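Galería: la tarde de los cuadrados

¡Bienvenidos otra vez a mi rincón de manualidades! Quienes me leen desde octubre ya saben que me ha dado por doblar cosas: papel, cartulina, servilletas, lo que caiga. Esta página la dedico a un solo color, el amarillo anaranjado, y a la forma más humilde de todas, el cuadrado (que no siempre se queda cuadrado, ya veréis). Pocas fotos y bastante charla, como de costumbre.

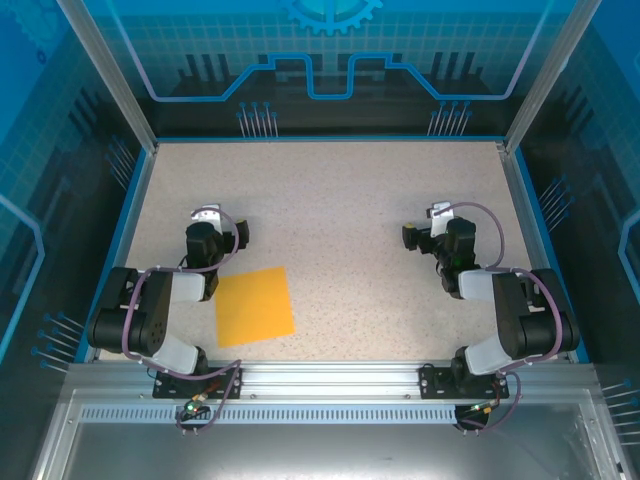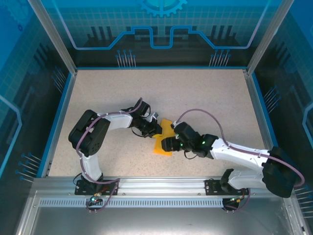

Un buen doblez empieza mucho antes de tocar el material. Yo me paso un rato largo mirando la pieza, girándola, buscando por dónde va a ceder mejor, y mi marido se desespera porque la cena se enfría. También me fijo mucho en la mesa. Un tablero beige moteado como este, con esas pintitas grises, marrones y negras, le sienta de maravilla al amarillo: el color destaca sin pelearse con nada y los bordes se leen enseguida. En la primera foto el cuadrado está un poco girado respecto a la mesa, y a mí me gusta así, girado, porque es como empiezo casi todas las figuras en diagonal. En la segunda se le ve una forma más angulosa. ¡Ese momento es mi favorito!

Os cuento lo que uso yo, que me lo preguntáis mucho por correo. Para practicar, papel Flamine, del paquete de 224 hojas, que cunde una barbaridad y no da pena estropear. El tono que más gasto lo llaman "Sukprasert" en la tienda (ni idea de por qué) y es un amarillo tirando a yema, muy alegre. Para marcar pliegues tengo una plegadera Cundov, ya bastante mordida por una esquina, y cuando quiero algo más mullido recorto lámina de goma espuma, que se dobla peor pero queda graciosísima en los móviles infantiles.

De tamaño, últimamente corto a 26 centímetros de lado. Ya sé que es una medida rara, pero es el ancho de mi regla vieja y así no tengo que pensar. Para los pequeños de la casa bajo a la mitad y se apañan muy bien con el barquito y el vaso. El zorro les cuesta más: tiene un pliegue hacia dentro que se les rebela, y a mí también si llevo prisa.

La idea de hacer una galería por colores se la debo a Abelardo Yupanqui, que me escribió después de la entrada de las grullas verdes y me mandó una lista de combinaciones de mesa y papel. Abelardo, el gris con mostaza lo tengo pendiente, ¡no se me olvida!

Domingo 12 de febrero: actualizo para avisar de que el papel de la marca Ivow ya no lo encuentro en mi barrio. Si alguien sabe dónde lo venden suelto, que me deje un comentario, por favor. Necesito siete hojas en naranja para terminar una guirnalda y me niego a comprar otro paquete entero.

La próxima galería será la azul.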